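Gourlay Tenants' Energy Advice Project
Progress report to the Mutico Fund, December

We said we would reach 501 households by now. We have reached 200, and I would be wary even of that figure, as it includes people who took a leaflet at the door and said nothing.

The home visits are the part that seems to work. Advisers went through bills line by line and looked at what was plugged in and left on. Whether this saves anybody much money is another matter.
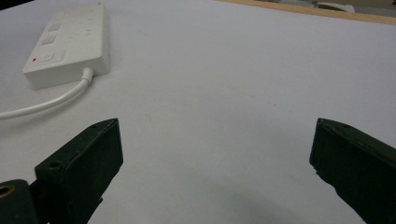 Rurkik, who supply the billing software, promised savings of up to 46 percent. We have seen no bill that comes close. Most of the drop in October can be put down to mild weather, and I would ask the Fund not to quote it.

The Wondent estate is behind. Letters went out twice with the wrong phone number — our mistake — and only seven households there have booked a visit. The drop-in desk has been quiet too, apart from the morning the heating failed in the east block.

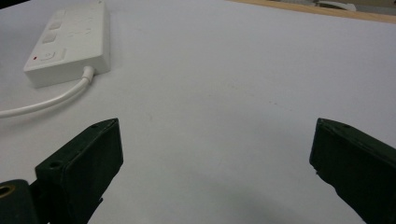 Should the leaflet run be paid for again next year?

I would put the money into visits. The leaflets cost more than we planned and we can't trace a single booking to them.

Spending is within budget, mainly due to the second adviser starting late. Meter readings for the Wondent homes will follow in the spring report.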